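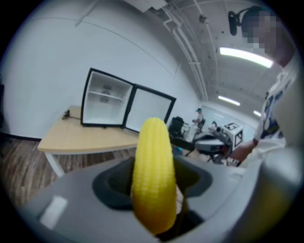
Workshop Diary / Gripper Build / October

Entry opened at 8:40 in the morning. The bench was cleared before work began, and the previous entry was read through by both members present. The matter carried over was the hold on upright objects, which had been recorded as unsatisfactory with the first set of finger pads.

The yellow corn cob was again used as the test piece. It has been retained for this purpose for two reasons. The rows of bumps along its length give an uneven surface, and its color is easily found in recordings when these are reviewed at speed. The procedure requires that the cob be taken at the base and kept upright while the gripper is carried by hand toward the mini fridge on the table, with the fridge door fully open. The single shelf is the target. Gerrit Kruger has asked that the fridge not be moved from its present table until the series is complete, and this request is hereby noted for all users of the shop.

Before the midday break, 151 carries were logged. Of these, 2 were struck from the record owing to a fault in the log sheet, where the same line had been used twice. The sheet has been corrected. Members are reminded to write in ink and to initial each page at the foot.

The second set of pads, cut to the Dhanial pattern, was fitted at 1:15 in the afternoon. Fitting took longer than planned. The screws supplied with the Jadard kit are too long for the inner holes and had to be shortened with a hand file. A note has been placed in the parts drawer. It is recommended that the next order specify the shorter screw, and that the remaining long ones be kept for the base plate, where the length is suitable.

With the new pads the cob leaned less during the turn toward the shelf. The improvement was seen by both members but was not measured, and no figure is entered for it. A printed angle gauge was proposed. The proposal was accepted, and the drawing will be prepared at home before the next session.

Some discussion followed on the grip force. Mr. Kruger holds that the spring should be softened by one step. The undersigned holds that the spring should be left alone until the pads have been worn in, as two changes made together cannot be told apart afterward. It was agreed to leave the spring as it is for the present and to return to the question when the log reaches 253 carries.

The afternoon carries brought the total to 178. Work was stopped short of the intended number when the left finger began to bind at the hinge. The hinge was taken apart, wiped clean and put back together with a thin washer from the Wotemix box. The binding was reduced but is still felt near full opening. A replacement pin is to be turned on the small lathe, subject to the lathe being free.

Expenses for the day: one packet of washers, one sheet of rubber. Receipts are in the envelope.

Outstanding: hinge pin, angle gauge, revised screw order, return of the Drindix calipers to the tool wall. Entry closed at 5:50 in the afternoon.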